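Print this page | E-mail this page

Monday at the Premar open day: can it clear a table yet?

Shares 174 | Comments 12

Got there late, parking was a mess. Premar had the doors open at 9 and by the time I signed in the coffee was gone. Badge, safety talk, hallway, more hallway.

I went for one thing. My sister runs a lunch place and keeps asking if a machine can do the plates. Not cook. Just plates. Pick up, stack, put away.

First stop, shop floor, bin sorting. Fast, loud, fine. Then upstairs to the household room, where Deirdre Hanrahan runs the dish work, mostly in simulation for now. Long talk about rims. A flat plate on a flat table is harder than a mug, she says, you have to get a finger under or over the edge and there isnt much edge. Plain colors, no food on anything.

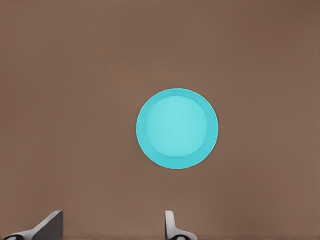
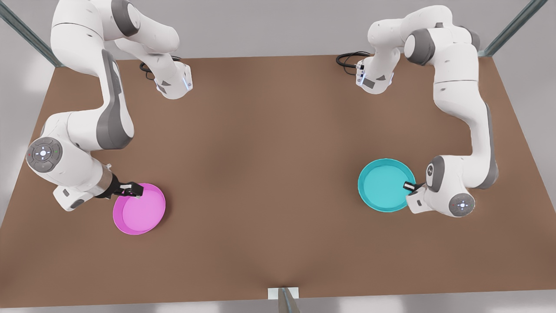 By Tumaini Muriithi
Reporting from the Premar open day, November

Pink plate for one arm, cyan for the other, each held by the rim. OK. Holding is a start. I asked about a stack of dirty ones with forks in between and got a long pause, then "next year maybe." Real kitchen plates are greasy and chipped and somebody left a napkin on them.

Asked about price too. No answer, they don't sell it.

Chepkoech Lukumay from Weveo was on the same tour, she buys for hotel kitchens. Her view: shop floor yes, already, same part same spot all day. Dining room no. I'm with her. Would go back in a year tho, the people were straight about what dosen't work and I liked that.

Lunch was sandwiches. Missed the 2:00 talk on laundry, somebody send me notes.

Print | E-mail | 12 comments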